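4.2 Printed text on clothing and the problem of the wearer

Most of the literature on lettered garments treats the shirt as a small billboard: there is a message, a wearer who sends it, and a public that receives it. Our interviews give little comfort to this view. Of the 475 respondents who owned at least one garment with words on it, 182 could not recall, when asked by telephone, what the shirt they were wearing at that moment said. Several offered to go and look in a mirror, and then reported the text with mild surprise and, in a few cases, backward.

The difficulty is partly one of geometry. Chest lettering is set for a reader who stands opposite the wearer. The wearer, who has paid for it, gets it upside down and at a steep angle, usually over breakfast. Earlier work in the Urnavier survey proposed that owners "carry" a text without "holding" it, and we keep the distinction, although we found it hard to explain to respondents and dropped it from the second round of questions.

Single words behave differently from sentences. A slogan asks to be agreed with; a name only asks to be recognized, and often settles for less. In the Rivas sample, shirts bearing one capitalized word were described by their owners as "plain" nearly as often as shirts with no printing at all. One respondent listed four plain white shirts and later sent us photographs of them, three of which had writing on the front. We coded these as lettered and did not raise the matter with her. 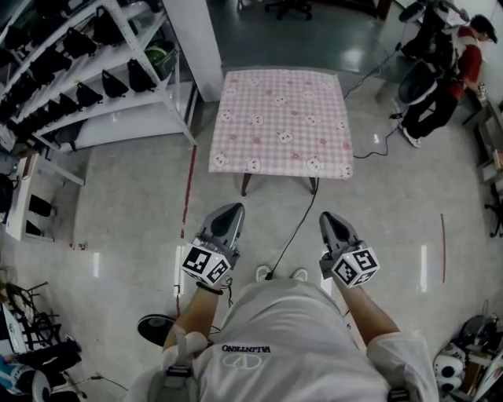

Figure 3. Single-word chest lettering ("VALENTINO") on a white T-shirt, inverted when seen from above.

The inverted reading matters for a second reason. When we showed 300 participants in Valmont a set of printed words turned upside down, recognition was quick for words they knew as names and slow for ordinary nouns of the same length. Participants did not spell names out. They took them in as shapes, much as one recognizes a neighbor's car. This may explain why owners of name shirts scored better on the recall task than owners of slogan shirts, despite claiming to have given the matter less thought. It may also be that names are short. The present design cannot separate the two, and a reviewer of an earlier draft was kind enough to say so twice.

Laundry is a further complication. Lettering fades unevenly, and the Pultix wear scale, which we adopted for its simplicity, has no category for a shirt whose first half is still legible. Owners continued to report the full text of such garments long after a stranger could have read it. We count these as correct answers – the shirt did say that, once – but note that the decision favors older shirts.

Age of garment was therefore entered as a covariate in the analysis that follows. Respondents supplied it from memory, with great confidence, and in most cases could produce no receipt.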